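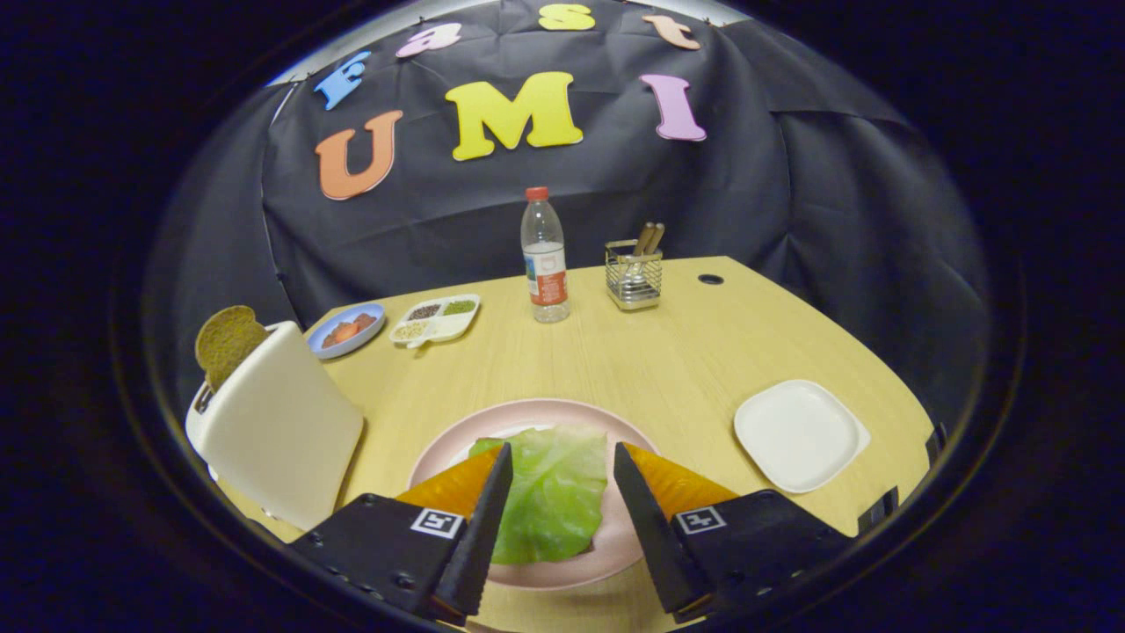
Esther Mwakyusa
Display and fit-out, Aravena workshop

Friday, before lunch

Backdrop first. Letters are on the black cloth: East over the top in the small foam ones, UMI big in the middle. Fengying is happy with it. I'm less so. The cloth sags towards the right and the creases pull the eye off the M. She says they'll drop out if we leave it hanging. I have heard that about every cloth we've bought from Juvard and never seen it happen. Steam it, or clip it tighter along the top.

The curve of the small letters works better than I expected, though a capital E followed by lowercase still looks like we ran out of capitals. Zihan says it's friendly. Hm.

Table: toaster left with bread in the slot, water bottle near the back, chopsticks in the wire holder. Heikki wants this as the standard breakfast layout. Why chopsticks with toast? Asked, got a shrug. Leaving them for now – the holder looks rather bare without.

Foam letters are rated for up to 40 rehangs according to the Prolier sheet. I'd believe 4.

To do: steamer from Jiahui, cover for the round hole at the back of the table, ask Heikki about plates.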